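4.3 Recording a pot-handling episode (Stekent bench, Karkix recorder 2)

The method compares policies trained on fixed-view images alone with policies trained on fixed and wrist views together. Both streams are needed for every episode.

1. Place the pot on the grid with one handle towards the wall. Leave the tray at the right of the bench where it is.
2. Jog the arm in from the left until the gripper is at rim height.
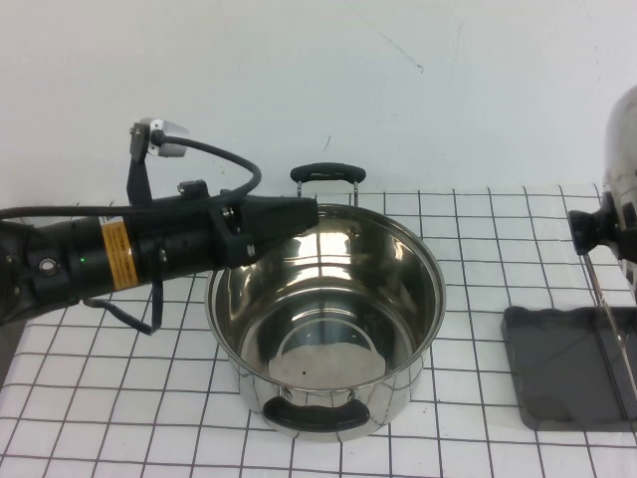
Figure 12. Fixed view, gripper over the near-left part of the rim.

CAUTION: Keep the cable loop under the arm clear of the pot handles.

3. Open the wrist stream. Polished steel produces bright spots; do not lower the exposure to remove them. 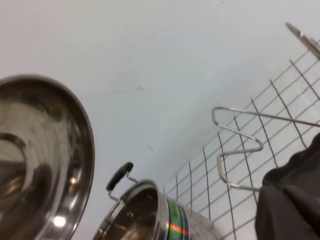

Figure 13. Wrist view at a steep tilt, bowl at left, black grip against the wall.

4. Start the episode. Limit: 800 steps.

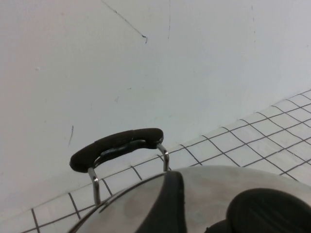

5. Label each episode by handle (front or rear) before starting the next. Unlabelled episodes are dropped at export.

NOTE: Reference frames are stored without the arm.

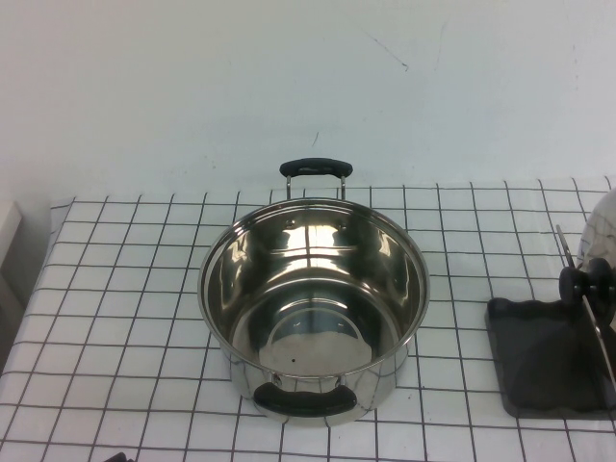 Figure 14. Reference frame, fixed view.

6. Repeat to 3,000 episodes. Queries on label codes go to Mahsa Bakhtiari.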